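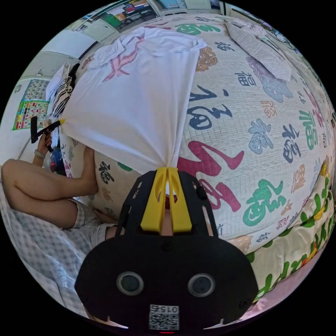
Vevora 福字绗缝床盖：用了一个冬天之后

床盖是去年十二月买的，白底，上面印着大大小小的“福”字，深蓝、大红、绿、金棕、浅蓝、灰紫都有，毛笔字的写法，空隙里再散着一些小字，黑的、橙的、粉的。买之前我担心太花，铺上以后觉得还行，底色白，颜色虽多，不显得闷。

先说手感。面料偏滑，绗缝的纹路摸得出来，躺上去不硌。填充很薄，单独盖只够午睡，晚上要在下面加被子。我一般白天把它铺在床上，晚上卷到床尾。

我平时在床上叠衣服，所以最看重的是铺得平不平。这一点它做得可以，绗缝让面料有一点分量，衣服在上面拖来拖去，床盖跟着跑得不多。以前那条 Prendale 的单层床罩，叠三件T恤就要重新拉一遍四个角。白T恤放上去会和底色混在一起，收的时候容易漏掉小件，袜子尤其如此，深色衣服没有这个问题。

清洗

一共洗了11次，机洗，冷水，轻柔档，装网袋。头两次水里有一点淡红色，我单独洗的，白底没有染上。之后和浅色床单一起洗也没事。大红和深蓝到现在看不出褪色，浅蓝那几个字比刚买时淡了一些。绗缝线断过一处，在靠枕头那边，长度不到一个指节，自己缝上了。

晾干比较慢。阳台上有风的天气要6个小时，阴天得过夜。烘干机低温试过一次，边缘起皱，后来没再烘。

尺寸

我的床是一米八的，两侧垂下来的部分刚好遮住床垫，遮不住床箱。床垫厚的人建议买大一号。标签上的尺寸和我量的差了3厘米，洗之前就差，不是缩水。

不满意的地方

一是白底不耐脏，坐在床边喝茶要小心。二是字有方向，铺反了从门口看进去全是倒的，四边又没有任何标记，每次都得先摊开找。三是收纳袋太小，第一次拿出来以后就再也装不回去，我换了一个 Wornar 的大号袋子。

室友 Naledi Mtshali 嫌图案太像过年用的，到了夏天看着热。我不太在意，换季的时候收起来就是了。

适合喜欢喜庆图案、床上经常要摊东西的人。想要保暖的，或者家里养浅色以外毛色的猫狗的，可以看看别的。我会继续用，暂时没有打算再买第二条。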